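The Fadent field blazer: two months in the only jacket I want to wear

Thursday, August 15, 2019

I own too many blazers. Most came from the years when I dressed for an office that wanted shoulders, and they hang at the back of the closet looking stern. So when Fadent put out its unlined field blazer in June, I told myself I was only going to try it on. I tried it on, I put my phone and keys and a paperback in the pockets, and I walked out of the store wearing it.

It costs $299. That's real money for a cotton jacket with no lining, and I'll come back to it.

The cut first. Fadent has been making men's work shirts for a while, and you can tell this came from shirt people. The shoulder has no pad at all, just a seam that sits where your shoulder ends. The sleeve is set a bit forward, so when you reach for a steering wheel or a top shelf the whole jacket doesn't climb up your neck. I'm a 40 regular in nearly everything and took the medium, which left room for a light sweater. If you're between sizes, go down. The large looked like a bathrobe on me.

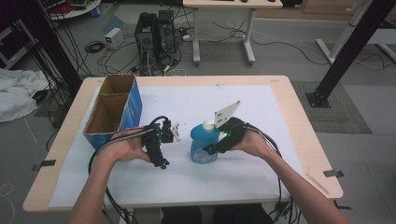 The fabric is a dry, slightly slubby cotton twill from a mill called Zarncombe, 10 ounces, and I love it. It started out stiff enough to stand up by itself (my first evening in it I sounded like a paper bag every time I bent my arm) and then somewhere in the third week it gave in. Now the elbows have a soft crease and the lapel rolls instead of lying there like cardboard. I've washed it twice, cold, and hung it over the shower rod. The sleeves came up maybe a quarter inch, so if yours are borderline on day one, think about that.

Four pockets, and all 4 are worth having! Two big patch pockets at the hip, one at the chest, and one inside that will take a passport. The hip pockets are cut on a slant at the top so your hand goes in without hunting. A men's jacket with an inside pocket that doesn't pull the front out of shape when there's something in it should not feel like a luxury, but here we are.

I took it on a four-day trip with one other pair of pants and wore it to a dinner, on two flights and through a rainstorm. It went over a white T-shirt, over a striped oxford and, on the last night, over a knit polo with a collar that I would have sworn didn't go with anything. People kept touching the sleeve. 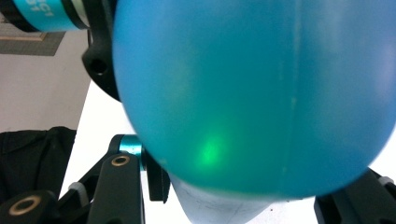
Now for the complaints, and I do have some. The buttons are a dull brown plastic that doesn't live up to the cloth. I had mine swapped for horn at the tailor, and the jacket looks twice as good for it. The collar has no felt underneath, so if you turn it up against the wind it flops down again. And the hanger loop is sewn with what must be three stitches. Mine let go in a week.

How does it stack up? The closest thing I've worn is the Salazar 1506, which has a half lining, a touch more waist and a nicer collar. It's the dressier of the two and the one I'd choose for a wedding in a barn. But the armholes are tight, and I'm always glad to take it off. Feteo makes a knit blazer that's more comfortable than either and looks, sadly, like a cardigan that got promoted. The Fadent sits right in the middle, and that happens to be where I live most days.

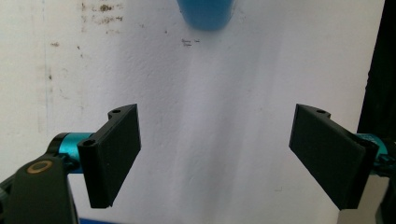

Color was the hardest part of the decision. The blazer comes in olive, a washed black, a tobacco brown and a blue, and the blue on the website looks like navy. It isn't. In person it's brighter, well short of the saturated sky blue against the pale wall in the photo, but closer to that than to anything your father wore with gray flannels. I went with the olive and have been thinking about the blue ever since. With white jeans or stone chinos it would be terrific, and it's the one I'd send you to try if your closet is already full of dark jackets.

So, the $299. I've worn it most days for two months, in heat that should have ruled out a jacket entirely, and the only thing that's worn out is that loop. Try it on in the store if you can, and bring the stuff you carry so you can load up the pockets. Washed black is already sold out in small.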